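4.2 Bags, cases and the problem of "put away"

14 min read

The household tidying literature treats a container as a solved matter. An object is either in its container or out of it, and a surface is either clear or cluttered. We followed that convention in our first pass over the Mullham material and came to distrust it, mostly on account of bags. This section sets out why, and why we think the clear-surface scores reported in Section 3 should be read with more caution than scores of this kind usually receive.

Our coding scheme was adapted from the Westum protocol, which asks coders to mark each surface as clear, partly covered or covered, and to list the items on it. The protocol was built on kitchens. Kitchens have cupboards, drawers and racks, all of them fixed, and a coder can say with some confidence that a plate on the rack is where it is meant to be. Work tables, hall shelves and the ends of beds are different. The most common container in those places is one that moves, and it often sits on the same surface it is supposed to be keeping clear.

Of the 2061 surface records in the Mullham set, 1766 were coded the same way by both coders without discussion. Taken as a bare figure that looks respectable, and earlier authors have stopped at such a figure. We would rather look at where the disagreements fall. In 77 of the disputed records the argument was over a soft bag or a case and nothing else. One coder took it as storage, and so left it off the item list. The other took it as an item. Neither reading breaks the written rules, which suggests to us that the rules are at fault.

The Westum authors do offer a test. A container counts as storage if it is closed and as clutter if it is open. We found this close to useless in practice. A zipper can be read only where it shows, and a stretch of visible teeth does not tell a coder whether the whole length is done up. Lining is a somewhat better sign, provided it can be told apart from the contents. Figure 6 is typical of the records that caused trouble.
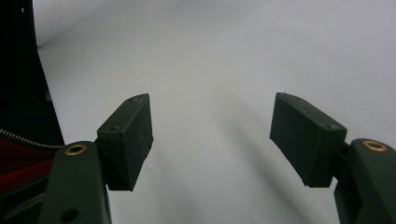 Figure 6. Plain light gray surface with a large black object at left, likely a bag or case; a metal zipper and red fabric lining are visible.

Coder A marked the record clear. The gray surface is plain, and the black object at the side was taken to be storage. Coder B marked it partly covered and wrote "bag, open" in the item column. Asked to defend the entry, Coder B pointed to the red below the zipper. Coder A agreed that the red was lining and did not agree that lining settles anything, on the grounds that a bag may be left partly unzipped for days by a person who considers it packed. We have some sympathy with both. What we can't do is claim that the record supports one of them. The word "bag" is itself a guess here, and a reasonable coder could write "case" in its place and then apply a different row of the protocol.

It has been put to us that the matter can be settled by asking the household. Ristić, the smaller of our two comparison sites, was coded with that option, and residents were shown disputed records and asked whether the container was in use. The answers came quickly. We doubt they were worth much. Residents tended to call a bag "put away" whenever they recognized it as their own, wherever it happened to be, and to call it "left out" when it belonged to another member of the household. A measure that shifts with ownership is measuring something, but it is hard to see how that something could be tidiness.

A second suggestion is to drop soft containers from the scheme altogether. We tried it. Removing them raised agreement, as removing any difficult case will, and it also removed most of what made the work tables differ from the kitchens. After the change the tables looked tidier than any of us believed them to be. We regard the gain in agreement as an artifact and have not used the reduced scheme for the main results.

The third option, and the one we settled on with little enthusiasm, was a separate code for movable containers. Such a container is logged by what can be seen of it — body, closure, lining — and no judgment is made about whether it is packed, in use or abandoned. The surface is then scored twice, once with the container counted and once without. For Figure 6 that gives partly covered on the first score and clear on the second. Readers who want a single number will find this annoying. We would only say that the single number was never there.

Two weaknesses of the new code should be stated. It is slow, and by June both coders had begun to skip the lining entry unless the color stood out sharply from the outside of the container. A black case with a black lining is therefore likely to be underreported in our tables, and we have no good estimate of by how much. The Drestetti subset, in which 27 records were coded again from scratch, was meant to give us one. It was too small, and most of its surfaces held hard boxes with lids.

The other weakness is more basic. Records of this sort take in part of a surface. A container near the side of the record may have the rest of a table's contents behind it, or it may have nothing. The usual habit — scoring what is shown and then writing as though the whole table had been scored — runs through most of the work we cite, and through the first draft of our own Section 3. We have reworded that section where we could. The scores in Table 4 refer to visible surface only, and we would not defend any comparison that treats them as a measure of a room.

3 comments · 12 shares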